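Dorkent Reading Swap Opens Its Second Room in Arriaga This September

FOR IMMEDIATE RELEASE – 4/1/10
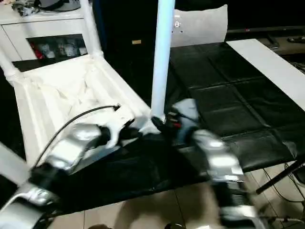
ARRIAGA – I'm Hiba Azar, and I run the Dorkent Reading Swap, so if this release sounds less like a press office and more like a person at a kitchen table, now you know why. We are opening a second room! It's on Windo Street, two doors up from the shoe repair place, and we get the keys in September.

For anyone who hasn't come across us, the Swap works like this. You bring in a book you're done with and you take home one you haven't read. There's no card, no fee and no due date. If you love the book you keep it, and if you hate it you bring it back and tell me so (people do, at length). We started with 82 paperbacks on my sister's old bookcase, mostly mysteries, plus a set of gardening manuals that went home with the same man in one afternoon.

Today we have 3,000 books on the shelves and we're out of wall. The Dorkent room was a hat shop once and it still has the hat shop's deep window, so for the past two winters the cookbooks have lived in the window and the large print has lived under the table. I don't like asking people who want large print to crawl under a table. That was the point where I started looking for more space.

The Windo Street room is a good deal bigger. It has a real back door, a sink, and a long wall on the north side where the sun won't fade the spines. Maya Mahasneh has drawn up the shelving and she's been very firm with me about leaving room for a stroller to turn around. She has also talked me out of a ladder.

"Hiba wanted a ladder because she saw one in a movie," Maya said. "The top shelf is going to be where a normal adult can reach it, and that's the end of it."

So what's going in? Children's books get the whole front half, with low bins for the picture books, which have been crammed spine-out in Dorkent where no four-year-old can see a cover. Large print goes at waist height by the door. We'll have a proper shelf for books in Spanish and another for Arabic, both of which people have been asking for since our first year. And the cookbooks are coming out of the window for good. The mysteries stay in Dorkent. I asked the regulars and they were not open to discussion.

We'll also be starting a reading hour for grown-ups, which sounds odd until you've been to one. You come in, you sit down, you read your own book for an hour and you don't have to talk to anybody. Afterward there's tea and you can talk as much as you like. We tried it 3 times in Dorkent last fall and ran out of chairs each time, so if you have a sturdy chair you don't need, please think of us.

We could use books too, of course, with a few requests:

Children's books in any shape, even chewed.
Spanish and Arabic books, fiction most of all.
Large print anything.
No encyclopedias, please. I have four sets and they are heavy.
No magazines, unless they're about knitting, in which case call first.

You can leave books at the Dorkent room during open hours, or with the front desk at Histum Hardware in Arriaga, who have kindly given us a corner by the paint. Histum is also selling us the shelf brackets at cost – 122 of them, according to Maya's list – and I'd like to thank them in print for that.

Opening day will be a plain sort of day. The door will be open from ten until five, there'll be lemonade and something baked, and everyone who walks in can take a book home whether they brought one or not. The exact date depends on the floor, which needs sanding and two coats of varnish, and I'll send it out as soon as I have it.

Reporters are welcome at either room. If you'd like to come by Dorkent before the move, mornings are quieter, and I can show you the old hat shop fittings while you're there.

ABOUT THE DORKENT READING SWAP
The Swap is a free book exchange open to anyone of any age. It is paid for by small donations and a yearly bake sale.

CONTACT
Hiba Azar, Dorkent Reading Swap
Notes can be left at the Dorkent room or at Histum Hardware, Arriaga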